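Notes for the lunch talk, Rukerley library, upstairs room. Keep it under 10 minutes. Drink water before, not during.

Opening. Ask who has moved a piano. Ask who would do it again. Wait for the silence.

Why awnings. I bought the shop on Feng Street for the light and then spent 900 dollars keeping the light out. The old awning was canvas, with stripes that had once been two different colors. Read the landlord's letter here – slowly, he worked hard on it.
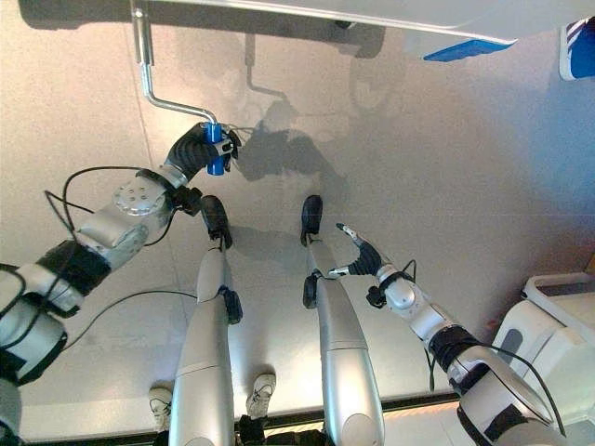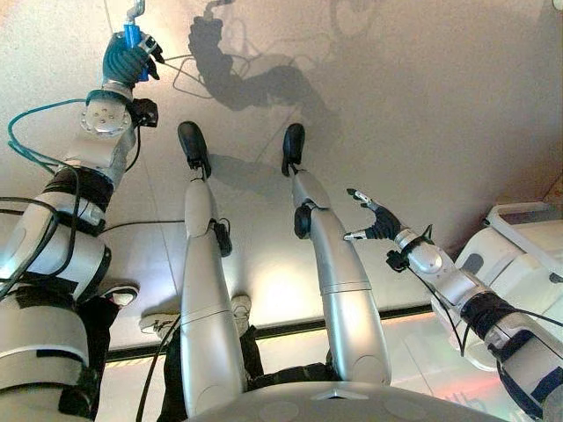
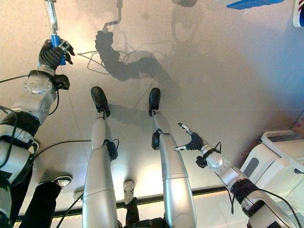 Feven Wolde
Pulovham Books, Rukerley

Choosing fabric. Acrylic fades less than cotton and costs more. Pass the 6 swatches around and ask for them back (last time I got four). Mention that every shade of green is called "forest."

Sun and stock. Paperbacks in a south window go pale by July. The spines go first. Customers then ask for a discount, and I have lost that argument 8 times.

Rain. A shallow pitch holds water, and the water waits for someone in a good coat. Steeper is better. Tell the one about the mail carrier only if the mail carrier isn't there.

Winter. Roll it up before snow. I know this now.

Questions. Someone will ask about the Modunus catalog. It's on the back table, and the prices in it are old.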